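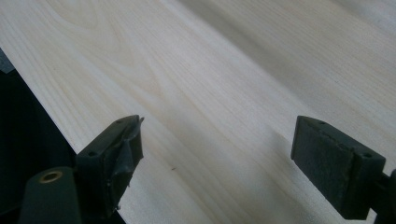
Finishing light wood without yellowing it

The finishing supervisor at Millanis, a contract shop that coats furniture parts for several small makers, has spent most of the past year on one complaint. Customers order pale maple or ash, approve a sample, and then report that the delivered piece is too yellow. We met in the shop office, next to the spray room, and went through the causes in the order she tests for them.

"The first thing I ask for is the sample," she said. "Half the time it has been in a drawer. A board that sat in the dark and a board that sat by a window are two different colors after one summer, and the customer is comparing one against the other."

Maple darkens with light exposure whether or not it is coated. The change is fastest in the first months and then slows. She keeps a control strip from every lot, one half covered with foil and the other half left on a rack in the office. When a complaint comes in, the strip is checked before anything else. If the exposed half matches the customer's part, the finish is not at fault and the discussion moves to what was promised at the time of sale.

The second cause is the coating itself. Oil-based varnish goes on amber and gets darker. Solvent lacquers containing nitrocellulose yellow more slowly but do not stop. Water-based acrylic stays close to clear, and on light wood it can look cold or slightly gray, a result that some customers dislike as much as the yellow. Millanis moved its light work to a water-based product line, Kidach, two years ago. She was careful about how much credit to give it.

"It's a good clear. It isn't a cure for anything. If you put it over a board that was wiped with the wrong solvent, or over a stain that hasn't dried, you get a bad finish that happens to be clear."

The shop's current schedule for pale hardwood is a sealer coat, a light sanding, and two top coats. Parts are sanded to 150 grit and then 180, and no finer. Above that, she said, the surface is polished enough that the sealer does not hold as well, and the tape test shows it. Water raises the grain on the first coat. Some shops wet the wood beforehand and sand it back. Millanis lets the sealer raise it and then cuts it down with 320, which removes one step from the schedule.

Drying time is where most of the failures in her log come from. The wait between coats is 90 minutes at normal shop temperature. In December the spray room is harder to hold, and the supply air is dry enough that the surface skins over while the film underneath is still soft.

"It feels dry at 25 minutes. People touch it and they want to sand it. Then the paper loads up, you get little balls of finish rolling under it, and you've made yourself a scratch you will see through everything that goes on after."

She does not accept touch as a test. The operator sands a spare part from the same rack. If it powders, the rack is ready. If it gums, the rack goes back and the clock is restarted at zero, even if only one piece was slow.

Flat-sawn faces get a separate note on the work order. The arched figure exposes wide areas of early growth that take up more sealer than the tight lines at the edges of the same board, and on ash the difference can be felt with a fingernail after the first coat. She sprays those faces slightly wetter and does not try to correct the remainder in the second coat. Quarter-sawn stock is easier. It is also more expensive, and few of the shop's customers specify it for anything larger than a drawer front.
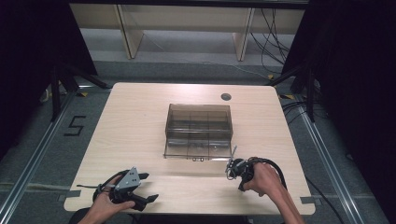 I asked about laminate, which several of her customers now offer as the cheaper option in the same catalog. She has no objection to it. A printed pale grain holds its color better than the real thing in a bright room, and it does not need her. The trouble comes when a laminate top is ordered with solid legs. The two match on the day they leave the shop, and the legs keep moving in color after that. Vanhove, a maker of office tables and one of her longer accounts, now has the legs toned one step darker than the top on purpose and tells buyers so in the order papers. Returns for color on that line went from 10 in one year to none in the next.

"I would like to say we were clever about it," she said. "They got tired of paying freight both ways."

The last item was measurement. The shop bought a handheld color meter for $3,280 and uses it on incoming lumber as well as finished parts. Readings are taken at three points on each face, away from knots and mineral streaks, and averaged. She considers the averaged number useful for comparing lots and nearly useless for settling an argument with a customer, who will be looking at one spot. For approvals she still sends a physical board, dated on the back in pencil, with the lot number and the coating schedule written under the date.

Lighting at the approval stage also matters. The inspection bench was moved this fall from under the old warm tubes to a neutral source, after a full rack was passed that looked yellow as soon as it reached the loading door. The tubes were replaced in the rest of the building afterward.

She is now testing a sealer called Plenum that contains a light absorber intended to slow the change in the wood itself. The test boards went onto the rack in the office on 16th December, next to uncoated strips from the same planks. She would not give an early opinion. The boards will stay there through a full summer, and the foil comes off in the fall.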